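Work and Automation, Unit 6
Course handout, Elīna Sproģis

Case: the prep kitchen at Genwood

Genwood runs a staff canteen that serves 400 meals a day. Seven people worked in the prep kitchen before the arm came in January. Seven work there now, but the jobs have shifted.

What moved to the arm: picking up produce, setting it down at the cutting station, putting tools back in place. These tasks were shared by everyone and appeared in no job description.

What stayed with people: seasoning, tasting, checking deliveries, dealing with complaints, deciding when food is not good enough to serve.

What is new: each layout change is tried in simulation first. Two cooks got 200 hours of training for this between them. They now spend part of the morning at a screen and are paid on a higher scale. The other five are not, and this was the main point raised at the staff meeting.

Terms to know: task allocation, deskilling, residual work, work pace.

Before next class, read the Vītola case and compare who was asked before the change and who was told after it. Write one page. Bring a list of the small tasks in a job you have held, including the ones you were never formally given.

The simulated kitchen, with the arm at the counter:

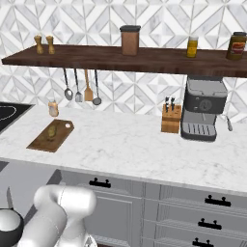

Who should decide which tasks are handed over to a machine?
The employer usually makes the final decision, but the people who do the work should be consulted before the equipment is ordered, while the plan can still be changed.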